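Moving Up to the Second Floor (and Learning to Love Carpet)

30 May 2011
Posted by the author of Two Flights Up

Print this post | E-mail to a friend

So we did it. We packed up the place in Kutden, drove everything over the hill to Tronport, and I am writing this from a kitchen with a window in it. A window! Over the sink! I have wanted one of those since I was a kid and I keep finding reasons to wash a single cup.

I promised bedroom talk this time, so let's do bedrooms, and then I'm going to go on at length about floors.
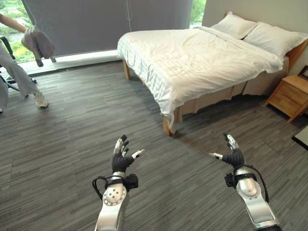
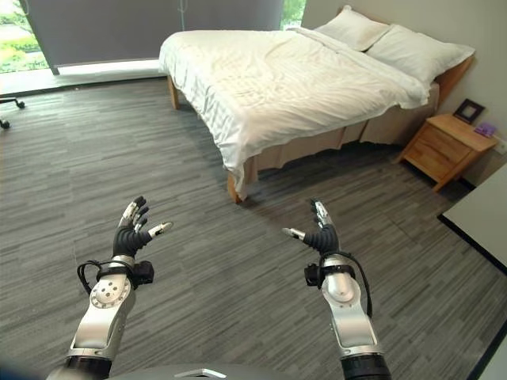

Both hands up, twice over. Gray carpet in the second one.

I was a bare floor person for years. The Kutden apartment had painted boards from one end to the other and I thought that was the only decent way to live, right up until my first March there, when I got out of bed every morning and hopped to the bathroom like the floor was a frozen pond. I bought slippers. I lost slippers. I bought a rug that was so thin it slid whenever I looked at it.

Carpet in a bedroom is wonderful. I'm sorry to everyone I ever argued with. It's quiet, it's warm, you can sit down on it to sort socks and stay there half the afternoon with a book. I've been reading on the floor more than on the bed!

The part I didn't see coming was how much softer a room sounds. In the old place every phone call had an echo on it and my mother thought I was calling from a stairwell. Now she says I sound closer, and I've only moved two valleys over.

If you're moving into a carpeted place yourself, a few things I picked up. Vacuum before the furniture comes in, even if it looks clean. Then go over it again in the other direction, slowly, and look at what comes up (or don't, if you've just eaten). Put something flat under the feet of anything heavy. If you already have dents from a bed or a dresser, lay an ice cube in each one, let it melt, blot it with a towel and fluff the pile with a fork. I tried this on three dents and they all came up, and I was so pleased that I went looking for more.

The move itself came to 843 for the truck and the fuel, less than I'd feared, and the sofa made it up the stairs on the second attempt with its legs off. We stopped in Trurnus on the way for dumplings and ate them on the tailgate with the lamps rattling behind us. Best meal of the month, easily. If you're ever passing through, the place is next to the post office and they close when they run out.

Still to do: curtains, a shelf for the hall, and a decision about the bathroom, where the walls are a green I haven't made my mind up about. In the morning it's lovely. At night it's soup. I've got a pot of Kwak white sitting by the door and every day I walk past it and leave the lid on.

Next time, the balcony, and whether tomatoes can live on it. The seedlings are on the windowsill right now, leaning hard to the left, and I turn them every time I wash that cup.

3 comments | Shared 2 times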